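About Somomitz

Somomitz School of Food Service is a private career school that prepares adults for paid work in kitchens, cafeterias and catering. The school offers day and evening study, and most of those who enroll have had no earlier training in the field. Many come to the school from other lines of work, or return to study after several years at home.

Our Mission

The school exists to teach the everyday work of a commercial kitchen to a standard that employers can rely on. Instruction covers food preparation, safe storage, portioning, menu planning, purchasing and service to guests. The school does not train chefs for fine dining, and applicants who seek that path are referred to other institutions at the time of their first interview.

Every course of study leads to a certificate. A certificate is awarded only when the student has passed both the written and the practical assessments and has met the attendance rule set out in the Student Handbook.

Our History

The school began as the training department of Tuser Catering, a contract caterer that supplied lunches to offices and small factories. Tuser found that new employees learned faster when they were taught apart from the rush of a working kitchen, and it set aside two rooms for that purpose. Other caterers soon asked to send their own staff. The training department became a separate institution under its present name, and it has been governed by its own board ever since.

Tuser Catering remains a member of the Employer Council but holds no share in the school and has no part in admissions or grading.

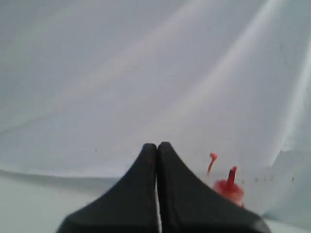 The first class was taught in the evenings only. Day study was added when the school moved to its present building on Kusik Street, a former bakery that was altered in stages to provide teaching kitchens, classrooms, a library and a student dining room. The loading dock at the rear of the building dates from the bakery and is still in daily use for deliveries.

Programs of Study

The Certificate in Kitchen Practice is the school's main program and requires 37 weeks of study. Students begin with hygiene, knife work and the care of equipment, and then move to hot and cold preparation. The final term is spent largely in the student dining room, which serves lunch to the school and to registered guests from the neighborhood.

The Certificate in Cafeteria Management is intended for persons already employed in food service. It covers scheduling, cost control, ordering, record keeping and the supervision of staff. Classes meet in the evening, and written work is submitted between meetings.

The school also offers short courses in allergen awareness, sauces and dressings, cooking in quantity, and food service in residential care. Short courses are open to the public. They carry no credit toward a certificate, although a student who later enrolls in a full program may ask to be excused from the matching unit.

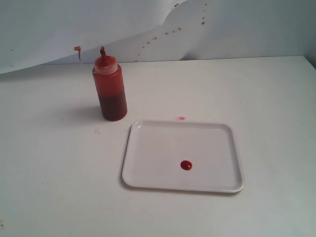 Applications for the main program are accepted until the end of March for the class that begins in the fall. Applicants must be at least eighteen years of age and must be able to read and write English at the level needed to follow a recipe, a label and a safety notice. A high school diploma is not required. Each applicant is interviewed in person and is asked to complete a short exercise in measurement and arithmetic.

Tuition and Assistance

Tuition is charged by the term and includes the use of knives, aprons and textbooks. Shoes must be bought by the student and must meet the requirements given in the Student Handbook. A payment plan is available to all students on request.

The Sung Fund provides grants to students who could not otherwise attend. A grant may cover up to 86 percent of tuition for a full program. Awards are decided before the start of each term, and the names of recipients are kept private. Students who receive a grant are held to the same rules of attendance and conduct as all others.

Teaching and Facilities

Instructors at the school have worked in commercial kitchens before they are appointed, and they complete a course in classroom teaching during their first year. Practical groups are kept small so that each student can be observed at the bench. The building has 96 lockers, which are assigned at enrollment and must be cleared at the end of the program.

The library holds cookbooks, trade manuals, past menus and a collection of supplier catalogs. It is open to enrolled students and to graduates, who may borrow books on the same terms as students.
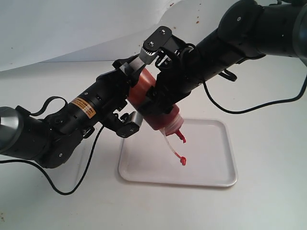 Red squeeze bottle tilted above a shallow white tray.

Employer Council

The Employer Council is made up of caterers, hospital kitchens, school districts and restaurant owners. It meets each term to review course content and to advise the school on changes in the trade. At the request of the Council, the school has added instruction in texture-modified meals and has lengthened the unit on reading supplier invoices.

Visiting the School

Prospective students and their families may tour the building during term. Tours begin at 2 p.m. at the Kusik Street entrance and include the teaching kitchens when classes permit. Visitors are asked to wear closed shoes and to tie back long hair. Requests for a tour should be made to the Office of Admissions, which also supplies the program catalog and application forms in print.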